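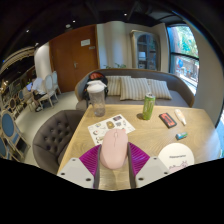
Report on the Open Demonstration, Hand-Held Gripper Project
Home | Our Work | Reports | People | Contact
Search this site Enter keywords Go
Submitted 2/15/23 by Nii Fiadzo, for the Verschueren fund

Dear friends at the fund,

I promised you a proper account of our open demonstration, and I'm glad to finally sit down and write it, with my notes beside me and the guest book too (some of the handwriting is a puzzle, but the kind words come through). You have been patient with us, and I hope these pages show that your support is being put to good use!

You will remember that the Arkomeck work is all about everyday handling. A person holds the gripper, works with it at an ordinary table, and the recordings are used to teach a robot arm the same small jobs. We wanted our visitors to see that work in a setting they would feel at home in, so we chose a lounge with a sofa and armchairs over our own workshop, and I think it changed the mood of the whole day. People stayed longer than I had planned for, and they asked better questions than I had prepared for.

The main task on show was the computer mouse. You take hold of it, lift it clear of the table, and set it back down on its round pad, lined up the way a person would want to find it. I know that sounds like very little on paper. Try it with two ridged fingers and no wrist to speak of, and you gain a good deal of respect for your own hand. We left the table cluttered on purpose, with a drink can, a sheet of stickers and other odds and ends, as a tidy table teaches the software very little about real homes.

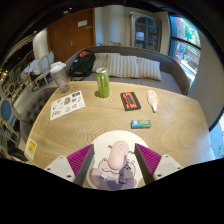 The mouse on its pad, with the gripper fingers open.

We came away with 132 usable recordings, which is 12 more than the 120 we set as our goal in the August plan. Added to the earlier sessions, that brings the Skukonora collection to 822. Each visitor who wanted a turn was given 15 minutes, and I will admit I was too soft about the clock with a few of them, one retired piano teacher above all, who had a lovely light touch and was very hard to stop.

A few things did not go as well as I'd hoped. The short talk at the start ran long (my fault, I do love the subject), and the handout used too many of our own terms. One visitor asked me what "Vukero" meant and I realized we had printed the name of our sorting software all over the page without once saying what it was. I have rewritten the handout and will send you a copy when it is back from the printer. We also need a second gripper so that guests can practice while someone else records.

On money, we are within the budget for this part of the work, and I would like to ask your permission to move what is left of the travel line toward that second gripper. The full figures are in the spreadsheet I sent separately. Next we go through the new recordings one by one, set aside any where the grip slipped, and pass the rest along for training.

With warm thanks, and please do come and have a turn yourselves next time,

Nii Fiadzo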